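Cell Two: Where the Money Goes

Budget season again, and I've been living in the spreadsheet!

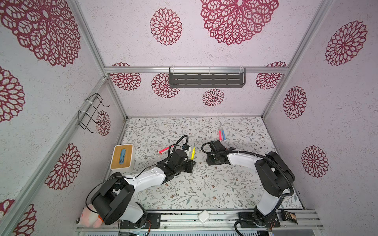

What we're asking for

The short version is that we'd like a second two-arm cell at Neltodness before October. The one we have is booked solid (the marker handover work alone eats most mornings), and Samira Zoubi and I keep trading slots like kids swapping lunches.

The arms are the easy part to price. Haddad and Ekov both sent quotes, and they came in closer than I expected - the real gap is in the spares. Ekov wants 1309 dollars for a gripper and wrist motor set, and we'd want one on the shelf from day one. Haddad's is cheaper but has a lead time of 7 weeks, and I don't love that.

Then there's all the stuff I forgot last time. Rail, frame posts, mounting plates, cable conduit, patterned wall panels, floor mats (we like to change the look of a cell now and then, and printed panels add up faster than you'd think). I've put in 1000 dollars for the lot, plus five days of Samira's time for assembly and wiring.

Please also think about markers, baskets, racks and other small props. They've been coming out of the coffee money and it's getting silly.

If your project on the Lerna side needs time on the new cell, send me your hours soon - I'd like them in the request before it goes upstairs.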